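Speaker notes: Forks, Trays and Other Small Joys
Provby kitchen evening, March 10, 2026

(Wait until the coats are off. Start before the tea runs out.)

Hello everybody, and thank you for coming out on a weeknight to hear a grown woman talk about cutlery! I'm Fumiko Mizuno. I look after the shared kitchen at Billora, and I have been sorting other people's forks for six years, quite happily.

Start with the drawer. Ask for hands: who has a drawer at home or at work with plastic forks in it, saved from takeout? (Usually most of the room.) Good. Those forks are my subject tonight, because they're the hardest thing in the kitchen to keep tidy. They're light, they slide, they get under the whisk, and they're too good to throw away after one salad.

First slide. I begin every sort with the one fork. Put it down on the bare table, on its own, and look at it properly. Is the neck cracked? Is it bowed? Would you eat with it? If yes, it gets a home. 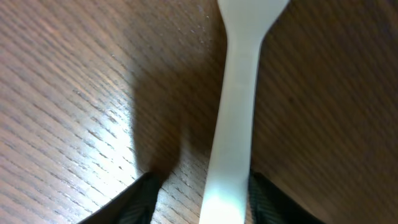 Valbona Dimitriou wrote to me after the February version of this talk that she thinks looking at each one is a waste of an evening, and that she'd sooner tip the whole drawer out, keep a handful and recycle the rest. Fair enough! I read her note out because plenty of you will agree with her. My answer is that I find the cracked ones this way, and a cracked fork in a potato salad is a miserable thing. But if your drawer is really far gone, do it Valbona's way first and mine the next time.

(Pause for grumbling. Let Spyros have his say about chopsticks, then move on.)

Next part: where things go. I love this part. You want an open container, wide enough that you can drop a fork in without aiming. No lids. A lid is a little chore, and people skip little chores. At Billora we went through 500 forks last year at the summer lunches, washed and reused wherever we could, and the thing that changed my life was putting the tray out on the table while we sort, so the pieces go straight from the wood into their place.

Don't wait for a perfect pile, either. Pick up whichever one is nearest your hand. It's a lovely rhythm once you get going, and you can chat the whole time.

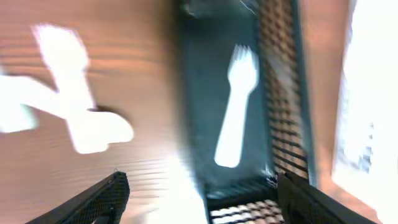 Slide 2. One fork in the tray, two pieces still out on the wood.

Mention mesh: I'm very fond of wire mesh for kitchen things. Crumbs fall through, you can see what's behind it, and it wipes down fast with an old toothbrush.

(If there's time, the Wijesinghe story: the lunch with 309 guests and every single spoon in the wrong building. Keep it short, Nuria has heard it.)

Last part, the tall things. Once the forks are settled you always have the leftovers that won't lie flat.
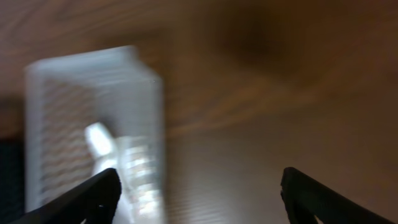

My rule for bottles is that they stand up, always, and they live near the sink. I used to lay them down in a drawer and I mopped up a lot of dish soap in those years. Look for a container that's taller than it is wide, and if you can get frosted plastic like the one on the left, take it! You can tell at a glance whether there's something in there, and it still looks calm on the table. Ribbed sides are nice too, good to grip with soapy hands, though you'll want a brush for the grooves.

Questions. Somebody will ask about bamboo forks. I like them, they stain, use them anyway. Somebody will ask about labels. Yes, big ones, on the front.

Then hand out the practice bags, one per table, and ask Friederike to put the kettle back on. Trays come back to me at the door, please, rinsed if they need it.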